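Gifts that cost little, and how to keep them in order at home

Every year, when the shops begin with their holiday offers in September, my family makes the same agreement: no gift above 18 dollars, and at least one gift must be made by hand. Last year we spent 277 dollars for all the relatives together. The year before it was 478, and I do not remember half of the things we bought.

Keep one box for gifts during the whole year. When you find something nice at a low price, put it in the box with a small paper saying for whom it is. I lost a good scarf for two winters because I had hidden it too well.

Save wrapping paper. Cut the tape with a small knife, do not pull it. Iron the paper on the lowest heat with a thin towel on top, then roll it on a cardboard tube. Shiny paper must not be ironed.
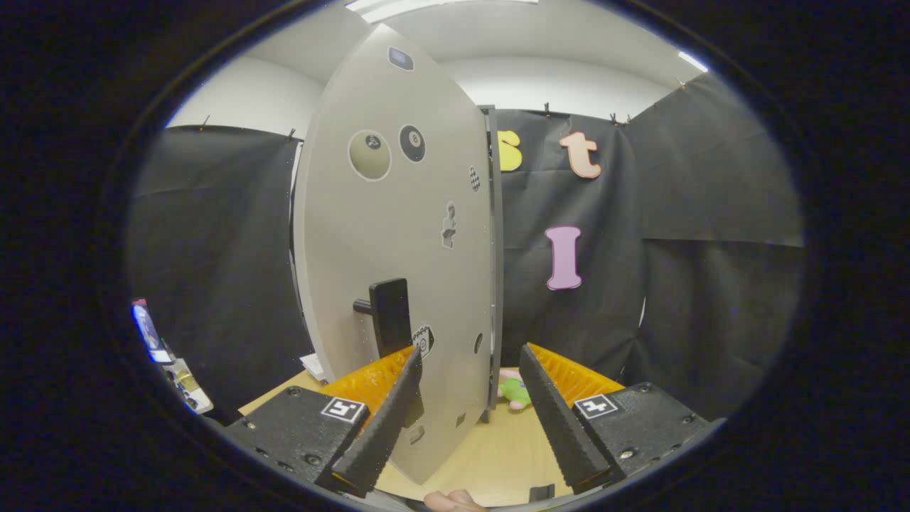

Brumari Neighborhood Club, Home and Workshop Group

For children, a sheet of stickers is a good small gift, but the glue stays on doors and furniture. Warm the sticker with a hair dryer for a short time and lift one corner with a plastic card. If some glue remains, rub it with a little cooking oil, wait 4 minutes and wash with dish soap. Try first in a corner which is not seen, mostly on painted wood.

Jars of jam or spiced nuts are always welcome. Boil the jars before, dry them completely, and write the month on the lid. Old labels come off after one night in warm water with baking soda.

If you receive a thing you cannot use, put it on the exchange table in the Plitar hall. Please bring it clean, and with all its parts in one bag.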